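3.2 Collecting demonstrations in simulation

All training examples in this study come from simulation. We built the rooms in Kalerano, our in-house scene tool, and drove the two-armed robot through them by teleoperation. An operator sits at a desk with two hand controllers, one for each arm, and sees what the robot's head camera would see. The same view is saved with every step, together with the joint positions, the gripper openings and the operator's commands. No outside view is stored for training.

We collected 453 demonstrations across 62 room layouts. Each layout fixes the walls, floor, windows and table. Object positions are drawn again at the start of every demonstration. Surface colors and textures are drawn separately from the layout, so that a red table can turn up beside a plain gray wall in one run and beside a wood-grain wall in the next. We made no effort to keep the combinations realistic.

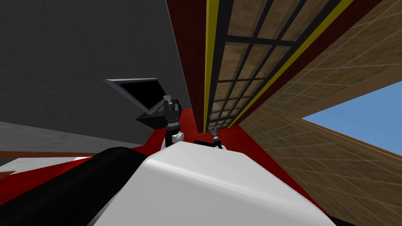 Fliltham Robot Learning Group
Simulation and data team

Figure 2. A view from the collected set. Both grippers are open and empty. The fingers of the left gripper are close to the place where the black panel meets its base.

The head camera is mounted on a joint with two degrees of freedom, and we also vary its roll at the start of a demonstration. Strong tilts such as the one in Figure 2 were kept. In an early version of the set we removed every view in which the floor line was far from level, and the policy trained on that version did poorly whenever the head moved during a reach. The current set has no filter on camera angle.

A second choice concerns the robot's own body. Parts of the body shell and arms often fill a good share of the view, as the white panel and the black arm link do in Figure 2. We considered masking these pixels out. The mask would have to be computed on the real robot as well, where small errors in calibration shift its edges, so we left the body visible in both settings.

Demonstrations were recorded at a fixed control rate and then cut into training segments of 80 steps. Segments at the end of a demonstration that came out shorter were padded by repeating the last command. After cutting we had 2650 segments. We removed none of them by hand. Runs in which the operator dropped an object and picked it up again stay in the set with a flag, and Section 5 reports results with and without them.

Each segment carries a short text label for the current stage: approach, grasp, move or release. Operators set the stage with a foot pedal while working. The pedal tends to be pressed late, mostly between approach and grasp, and we correct for this by moving the boundary back to the first closing command of either gripper. When neither gripper closes within the segment, the label is left as recorded.

Layouts were split before any demonstrations were collected, so no room appears in both training and test data. Textures are shared between the two parts. The test rooms for the Flastwood tasks were built later by a different member of the team and are described in Section 4.1.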